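Fuvadholm opens orders for Sustura paired hand-held gripper kit

For release 3rd July

Fuvadholm today opened orders for Sustura, a kit of two hand-held grippers for recording two-handed manual tasks as training data for robot arms. The kit is sold to research labs, integrators and in-house automation teams that need demonstrations of handling work but do not want to tie up a robot to collect them. First units ship to customers who took part in the February pilot. General orders follow in the sequence in which they are received.

Sustura consists of two grippers, one for each hand, each carrying a white cube printed with black square markers. The operator picks up the grippers and carries out the task at an ordinary table. Cameras record the work, and the markers let the software recover the position and angle of each gripper over the length of the recording. The output is a time-aligned file holding video, gripper pose and jaw opening, which can be passed to a training pipeline or replayed against a model of the customer's own arm.

"A two-arm teleoperation cell takes floor space, a safety assessment and a trained operator," said Darcy Paewai, product manager at Fuvadholm. "Customers were asking us for the demonstrations without the cell. Sustura is priced and packed for a team that has a table and a free afternoon."

Recording can be done in a working office or lab. The kit does not need a fenced area, a plain backdrop or special lighting, and other staff can carry on with their own work in the same room. Household and gift items, such as a lidded mug, cut flowers and an envelope, are typical of the task sets for which the kit is intended: objects with different stiffness, size and grip points, laid out on one surface.

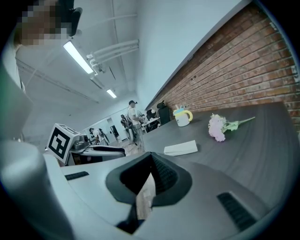
Kit contents

Each Sustura kit contains:

Two hand-held grippers, left and right
Two marker cubes, factory mounted
Jaw finger set, plus one spare set
Charging base and cables
Calibration board
Clotemora software license, 13 months
Printed setup guide and task planning sheets
Hard carry case

Cameras are not included as standard. Customers may use their own, provided that they meet the resolution and shutter requirements in the setup guide, or order the Fuvadholm camera set as an option. A computer with a supported graphics card is needed for pose processing. Recording alone can be done on a standard laptop.

Two-handed recording

Earlier hand-held recording products from Fuvadholm were supplied as single units. Customers could buy two and run them side by side, but the recordings had separate clocks and had to be lined up afterward. In Sustura the two grippers share one clock from the moment a session is opened. The left and right marker sets are different, so the software does not swap the hands when the grippers cross or pass close to each other.

Each gripper can be held with its fingers up, forward or down. The marker cube has printed patterns on more than one face, so that pose can still be recovered as the wrist turns. When the view of a cube is blocked for a short time, Clotemora fills the gap from the motion sensor in the gripper body and flags the filled section in the file. Users can set a limit on the length of gap that will be filled. Sections over the limit are marked as lost and are left out of the export unless the user chooses to keep them.

"We flag everything we estimate," said Genowefa Makowska, who leads the Clotemora software group. "A customer training on this data has to be able to tell a measured pose from a filled one. The default export keeps that column, and we advise people to leave it in."

Session workflow

A session in Clotemora has four stages: calibrate, record, review and export.

Calibration uses the supplied board and is repeated whenever a fixed camera is moved. During recording, the operator starts and stops each take with a button on either gripper and does not have to put the gripper down to reach a keyboard. A tone confirms the start and end of a take. Takes can be marked as good, failed or practice by a second press.

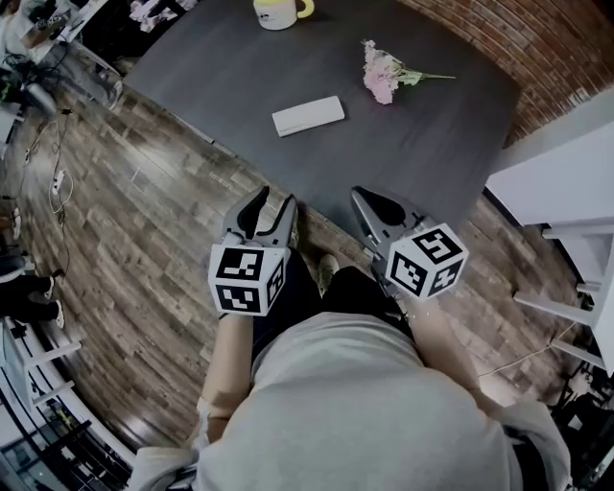

The table layout for a task is stored as a named start state. Before each take the software shows the stored state next to the live view, and the operator resets the objects to match it or asks for a new random layout within set limits. Start states can be shared between sites, which allows the same task to be recorded by different teams on different tables.

Review is done take by take on a timeline. Users can trim the ends, reject a take, add a text label or split one take into shorter steps. Export formats cover the common open robot learning layouts, along with a plain table format for teams that use their own tools. Data stays on the customer's computer. Clotemora does not upload recordings, and an internet connection is needed only to activate the license.

Face blurring is part of the export stage and is switched on by default. It applies to the operator and to other people in view. An administrator can switch it off for a project where written consent has been recorded.

Pilot program

The February pilot placed preproduction kits with 10 teams. Participants recorded their own tasks and reported faults, comfort problems and software requests through a shared log. Changes made as a result include a lower balance point in the gripper body, a firmer trigger return and a larger text size in the review screen.

One of the pilot users was Zieliński, a contract packing company that prepares mixed gift orders. Its automation team used the kit to record picking and placing of items that had been difficult to describe in a conventional pick list.

"Soft and uneven goods were the reason we joined," said Zofia Ostrowski, automation lead at Zieliński. "We set a target of 30 good takes per item and kept to it. The grippers are bulkier than a hand, and our staff had to slow down at first. After the practice takes the pace was acceptable. We would still like a narrower finger for flat items, and we have told Fuvadholm so."

A narrow finger set is in development. No release date has been set. Existing kits will accept it without changes to the gripper body.

Limits of use

Sustura records motion and jaw opening. It does not measure grip force, and Fuvadholm does not recommend it as the only data source for tasks in which force control decides the result, such as tight insertion or screw driving. The kit is not rated for wet areas, outdoor use or food contact. Marker cubes must be kept clean and should be replaced if the print is scratched. Replacement cubes are sold in pairs and require a new calibration.

Data recorded with the kit does not remove the need for testing on the target arm. Reach, joint limits and speed differ between a person and a robot, and some recorded motions cannot be carried out by a given arm. Clotemora includes a reach check that compares a recording with the customer's arm model and lists the takes that fall outside its limits. The check covers position and joint range. It does not cover collision with fixtures unless these have been added to the model.

Training and support

Every order includes one remote setup session and access to the support desk for the term of the software license. On-site training can be booked separately as a one-day course. It covers table and camera placement, task planning, calibration, operator practice and data review. Attendees are asked to bring their own objects.

"Most of the support requests in the pilot concerned planning and not hardware," said Tươi Quách, who runs customer training. "People started recording before they had agreed on what counted as a finished task. The planning sheets were rewritten for that reason, and the course now begins with them."

Availability

The first production run is limited to 100 kits. Orders are accepted through the Fuvadholm sales desk and through approved resellers. Academic pricing is available on proof of status. Pilot participants may exchange preproduction kits for production units at no charge, with shipping paid by Fuvadholm in both directions.

Owners of single-unit grippers can continue to use them with the current version of Clotemora. They cannot be upgraded to shared-clock operation, as the required timing board is not present in the older body. A trade-in credit is offered on units in working order.

"The production run is small on purpose," said Desmond Schumacher, operations director. "Each pair is calibrated together before it leaves the building, and that station sets our rate. We will add a second station when the first run has shipped."

About Fuvadholm

Fuvadholm designs and makes hand-held recording tools and software for robot training. Its products are used in research, packing, light assembly and service robotics. Sustura and Clotemora are product names of Fuvadholm.

Media and sales contact

Product sheets, the setup guide and print-resolution pictures are available on request from the Fuvadholm press desk. Requests for demonstration sessions should state the task, the objects to be handled and the make of arm, if one has been chosen.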